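Home | Stories | Archive | Contact

March 28, 2024
By Lumturie Vukadinović

So the left one froze again, right when I was reaching for the cloth on the washer. I squeezed, the jaw shut, and then it just stayed shut! I squeezed harder (of course I did) and it pinched down like a crab with a grudge.

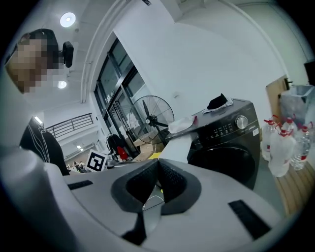

I'd been at Skoveo since February and had filled out 17 fault slips already, so I knew the drill. Stop, say "stuck" out loud, wait for the light on the base station. Only the light never came on, and over the headset I could hear the big arm downstairs, the one we called Jolidora, starting to move. It was supposed to learn from us later, overnight. It was copying me now, live, and Rugemalira was down there with his sleeve in its reach. 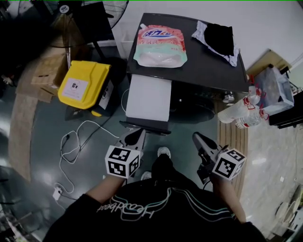 Page 7

"Don't let go," he said in my ear, very calm. "Whatever you do, it does." So I stood there staring at my own sneakers with both grippers up, arms shaking, telling him I was so, so sorry.

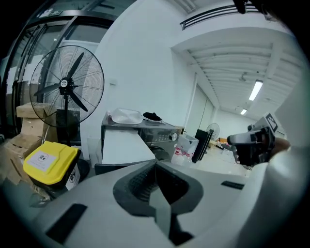
Waiting is awful when you can't scratch your nose. I hummed. I read the buttons on the washer, left to right and back again, and then I stared at the big fan by the yellow-lidded bin and picked one of its three blades to be mad at. Finally there was a clunk downstairs and a lot of swearing, the good kind. He'd found the plug.

"Okay," he said. "Now you can let go." It took me a second to remember how.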